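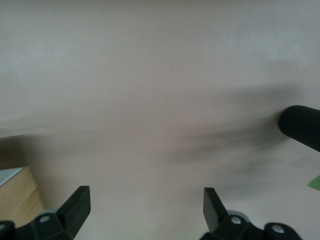
Posted by Kilian Wyss in Work & Workplace, 24 August 2022
3 replies - 316 views

Arm on the packing bench: what happens to the people next to it?

I pack sample kits at Gisler. There are 21 of us on the benches, and since January one bench has had an arm on it, two black fingers and a wrist camera, picking small items off the table and putting them in trays. Management calls it "Matura" and talks about it the way other people talk about a nephew who got into law school.

My job is now "bench lead," meaning I set things out for it, fetch what it drops and fill in a sheet every time it gives up. The pay is the same. My hands are less sore, I'll admit that. But I used to talk to Severin across the bench all day, and now he's on the other side of the building and I have a tablet.

Has anyone been through this? Does the job settle into something, or do I spend the next ten years handing things to a machine? Also, is there any point asking for more money?

Luzius Strebel
Went through it at Ferkaretti, though ours was labels. The first half year was babysitting. After that the stops got rarer and they gave each of us two benches to watch, then three. Nobody was let go, but when people left they weren't replaced, so do keep an eye on that.

On money: yes, ask, and bring the sheets. Every time you fill one in you are diagnosing a fault, and that was a technician's job where I worked. I kept copies of mine for a few months and got moved up one pay grade. My supervisor was very surprised to learn what I did all day.

Ask for training on the gripper as well. Swapping finger pads isn't hard, and once your name is on the list they have to call you instead of a contractor.

Wendelin Prantl
robots are the future, get used to it. my brother in law has one that does the lawn

Kiprono Mbwambo
Agree with Luzius about the sheets. I'd add that you should get the new job title in writing, with the duties listed. Mine said "and other tasks as needed," and the other tasks turned out to be sweeping.

The talking is a real loss and I wouldn't let them wave it off. We asked for a shared break and for the watched benches to be put side by side - it took one afternoon and a pallet jack. Ask for Severin back while they're still pleased with themselves about the nephew.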